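Sorting the Small Parts Bin

1 May 2023

The annual reorganization of the workroom at Nekham began with the small parts. Toshiko Hattori and I agreed that mixed items would be kept together in open metal bins until each had been assigned a shelf.

The gray rectangular bin holds yellow box-like pieces, along with a black item and a green one. The yellow pieces are to be stored upright wherever space permits.

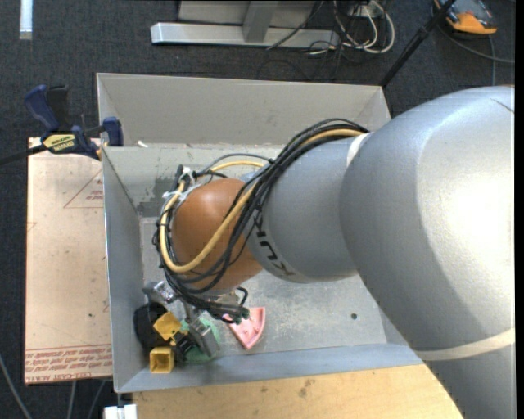

Labels and Shelving

A total of 100 labels has been ordered from Hilleck. Shelving on the north wall will be completed in August, and Macario Sandoval has kindly agreed to review the final layout.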